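Frequently Asked Questions
Riding the Koltmont to Bodow trail

Last updated July 22, 2022

I get a lot of email about this ride, and most of it asks the same handful of things, so I finally put my answers on one page. I've ridden the trail end to end more than once now and I'm still a slow, cheerful, middle-of-the-pack kind of cyclist. If you race, you'll want a different website!

How long is the trail?

387 miles from the old freight depot in Koltmont to the boat landing in Bodow. You'll see other numbers on older maps. They were printed before the detour through Courtois opened, and the detour adds a bit (all of it pretty, some of it uphill).

How many days should I plan?

I take seven riding days, which works out to a little over 55 miles a day. That's a comfortable pace for me on flat gravel with a loaded bike, and it leaves time for a long lunch. If you've never ridden several days in a row, add more. My first time I planned six, and by the fourth evening I was eating dinner standing up.

Which direction do you ride it?

Koltmont to Bodow, every time. The wind has mostly been behind me going that way, and the big climb before Courtois is longer but gentler from the Koltmont side. I have friends who swear by the other direction and they aren't wrong about the scenery. The first view of the river is better coming from Bodow, I'll give them that.

Do I need a special bike?

Nope. I ride an old steel touring bike with fat-ish tires. I've seen mountain bikes, hybrids, a tandem, and one very determined person on a folding bike with tiny wheels. Skinny road tires are the only thing I'd talk you out of. The surface is crushed stone for most of the way, and there's a soft, sandy stretch past Bromlow that will grab a narrow tire and hang on to it.

What's the surface like after rain?

Fine near Koltmont, messy near Bromlow. The stone drains well but the low section there sits in a dip between two fields and turns into something like cake batter. There's a paved county road that runs alongside it, and I just hop over to that when it's bad. Watch for the farm trucks.

Where do you sleep?

A mix! I camp most nights and then treat myself to a real bed in Courtois. The campsites along the trail are first come, first served, with a pit toilet and a picnic table, and a water pump at most of them. I wouldn't count on the pump, so I roll in with at least one full bottle. For a bed, book early. There aren't many rooms in Courtois in July and a wedding party can take every one of them, which I learned while sitting on a curb with my phone at two percent.

How much does the whole thing cost?

I budget 50 dollars a day and usually come in under it, not counting the night in Courtois. Food is nearly all of that. I'm a big believer in the second breakfast, so if you're happy with oatmeal and peanut butter you'll spend a lot less than I do.

Is there food along the way?

Yes, but it comes in clumps. You'll pass three diners before lunch and then nothing until dark. The long gap is between Courtois and Bromlow, so stock up at the grocery on the way out of Courtois. They make sandwiches at the back counter and wrap them well enough to survive a handlebar bag. Get the egg salad if it's a cool day. Maybe don't if it isn't.

What about phone signal?

Patchy. I download my maps before I leave and I carry a paper one too, folded to the day's section. Signal is good in the towns and gone in the woods on both sides of the river. I send a text home when I leave a town and another when I get to the next one.

Can I bring kids?

I think so, if you cut it up. Koltmont to the first campsite and back is a lovely weekend for a kid who likes riding. It's shady and flat, and there's a creek to throw rocks in. I wouldn't take a small child over the Courtois climb unless you enjoy pushing two bikes at once.

Can I bring my dog?

Dogs on leashes are welcome on the trail, but the rooms I've stayed in didn't take them, so ask first. I've left mine at home each time. She'd be all for the first mile.

What clothes do you pack?

Less than you think! On my list: two riding outfits, one thing to sleep in, one thing to wear in town, a warm layer and a rain jacket. I used to carry a fresh shirt for every day and it was silly. Now I wash one outfit at night, hang it on the bike, and wear the other.

Padded shorts are a personal matter. I wear them under regular shorts so I don't feel weird walking into a diner. Skip the jeans, they take forever to dry and the seams will be on your mind all day long.

How do you decide what stays home?

The night before I pack, I get everything out on a table where I can see it, sort it into piles, and then go have a snack. When I come back I'm a lot more ruthless. Anything I'm bringing "just in case" gets a hard look, apart from rain gear and socks. You can never have too many dry socks.
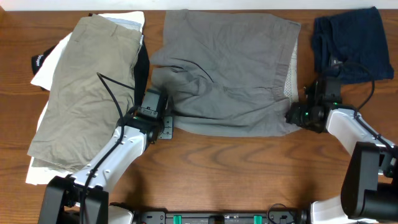 Clothes on the table, with khaki shorts on top of the left-hand pile.

After that, everything that made it goes into the bags, and I ride around the block with the full load. If the bike feels like a sofa, I go back inside and take something out. It's usually a book.

Where can I do laundry?

There's a coin laundry in Courtois, one street back from the trail, and it's open late. Bring quarters, the change machine was broken on both of my last visits. Otherwise it's a campsite pump and a squirt of camp soap. Please carry the wash water well away from the creek before you dump it.

How do I get back to my car?

Ah, the big one. There's a shuttle van from Bodow that carries bikes on a trailer, and you need to reserve a seat ahead of time. It doesn't run every day and the schedule changes with the season, so check before you pick your dates. I plan my ride backward from the shuttle. Take your bags off the bike before they load it, and keep your water and snacks with you, it's a long sit.

Do I need a permit?

Not to ride. There's a small camping fee that goes in the metal box at each site, and exact change makes life easier. If you're coming with a big group, call ahead so you don't fill up a whole campsite by surprise.

Can I email you my route and have you look it over?

Sure, I like doing it. Tell me how far you usually ride in a day and whether you're camping. I'm slow to answer in July, when I'm often out on the trail myself, but I do get to everything eventually.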